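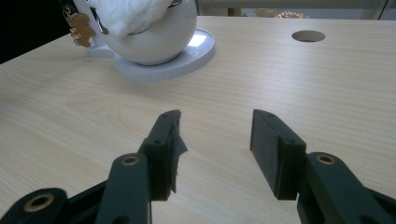 Dorura 2 Smartphone: Frequently Asked Questions

Last updated: Nov 19, 2018

Buying and delivery

Which versions of the Dorura 2 can I buy?
There are two. The standard version has 4GB of RAM and 64GB of storage, and the larger one has 6GB of RAM and 128GB of storage. Both come in black or dark blue. The screen, battery and cameras are the same on both.

How much does it cost in lira?
The standard version is 1285 TL and the larger one is 2721 TL until the end of the launch offer for existing Doravum customers. The price shown at checkout includes VAT. Delivery is free within Turkey.

I ordered in August and my phone has not arrived. What should I do?
All August pre-orders have left our warehouse. Check the tracking link in your dispatch email first. If the link shows no movement, send us your order number through the contact form and we will raise it with the courier.

What is in the box?
The phone, a charger, a USB-C cable, a SIM tray pin and a clear case. Earphones are not included.

SIM cards and network

Does it take two SIM cards?
Yes, two nano SIMs. The second slot is shared with the memory card, so you can use two SIMs, or one SIM and a microSD card. Both SIMs can stay on 4G at the same time.

Can I use the phone outside Turkey?
Yes. It isn't locked to a network. Check with your operator before you travel that roaming is switched on.

My second SIM is not recognised.
Turn the phone off, take the tray out and check that the card is lying flat. Older SIMs that have been cut down by hand are often slightly too thick. Your operator can replace the card.

Battery and charging

How long does a full charge take?
With the supplied charger, 96 minutes from empty. A standard USB port on a computer will take much longer.

Does it support wireless charging?
No.

The phone gets warm when charging. Is this normal?
Some warmth is normal, especially if you are using the phone at the same time. If it shows a temperature warning, unplug it and leave it to cool before you try again. If the warning comes back, stop using that charger and contact us.

Camera

Why are my pictures smaller than I expected?
The camera is set to 13 megapixels in 4:3. If you choose 16:9 or full screen, the picture is cropped and the file is smaller. The setting is under Camera – Settings – Picture size.

Can I save pictures straight to the memory card?
Yes. Open the camera settings and change Storage to SD card. Burst shots are always saved to the phone.

Software

Which version of Android does it run?
It ships with Android 8.1 and our own Hekano launcher. An update to Android 9 is being tested. We don't have a date for it yet.

How big is the latest update?
496MB. Use Wi-Fi and make sure the battery is at least half full. The phone restarts once during the update.

Can I turn Hekano off?
Yes. Install another launcher, press the home button and choose it as the default. Hekano can't be removed completely – the lock screen still uses parts of it.

Repairs and warranty

How long is the warranty?
Two years from the date on your invoice. Cracked screens and water damage are not covered.

Where can I get a screen replaced?
Send it to our service partner, Ağca, or hand it in at their counter. Back up your phone and remove both SIMs and the memory card first. Repaired phones are returned with a new screen protector fitted.

Will my data be erased?
For a screen or battery, usually not. For a main board repair, yes.

Who do I contact if my repair is late?
Write to Muammer Çetinkaya in customer support, using the contact form and choosing "Existing repair". Please include the repair number from your receipt.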